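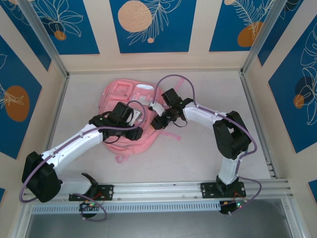 Two arms, one rail, right arm keeps dropping out

railsplitter
Posted 17 Jan 2020
Right, I'm stumped. Two-arm cell on one rail, both running off a Werkel controller, job is bag handling: find the zip, hold the bag, open it. Since we came back from the December break the right arm faults partway through a reach and goes limp. It doesn't stop and hold, it just flops! Yesterday it came down on the other gripper. I've done 17 runs and it went on 4 of them. Any ideas?

mossop_b
Cable. It's always the cable. Ours chafed at the shoulder and did exactly this, fine until the arm stretched out.

railsplitter
Swapped it Tuesday, no change :(

tinwhistle
I'd look at the supply before the cables tbh. Two arms pulling hard together can sag the voltage enough to trip one. Have you tried it with the left one parked?

mossop_b
Disagree, a sag would drop both.

tinwhistle
Not if they're on separate boards, it wouldn't.

kettle_on
Never mind the cause, an arm that goes limp on a fault is a safety problem. Keep your hands out of there until it's sorted. We had a Skorell unit do that and I got a very sore thumb.

railsplitter
Fair point, hands staying out. Parked the left one and did nearly 100 reaches, not one fault. So supply it is, probably. Umberg have a bigger one in stock, will fit it and report back.

mossop_b
Still check the plug on that new cable.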